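Subject: Re: Hand-held gripper trial – wide lens

Odair Aguiar wrote:

> The Skomel lens leaves a black margin on every recording. Please confirm whether Samora should keep it or return to the Antoniuk unit.

Dear colleagues,

The Skomel lens should be retained for the remaining 60 recordings. The margin is acceptable – the red cloth and the green item stay in view beside a dark sleeve.
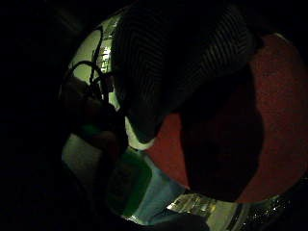
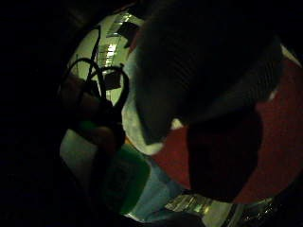 **Category:** Grippers / Cameras

Comments on both views should reach the list before January.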